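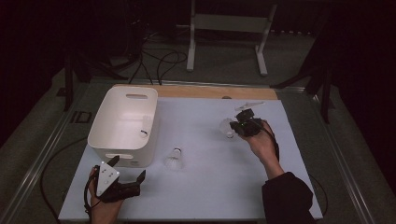 Shuttlecock on the table, next to the storage bin.

I've been playing with Kobzar nylon shuttles for 2 months now, mostly evenings at the Maltancombe hall, and I'm a fan! They fly a touch slower than the ones I grew up with – great for doubles, a bit annoying if you love to smash. One tube of 6 got me through most of November, and only one skirt went wobbly. The cork does get scuffed fast, though. My partner Myroslav Vasylenko still swears by feathers (he also pays for feathers, so good luck to him). I've ordered another 4 tubes.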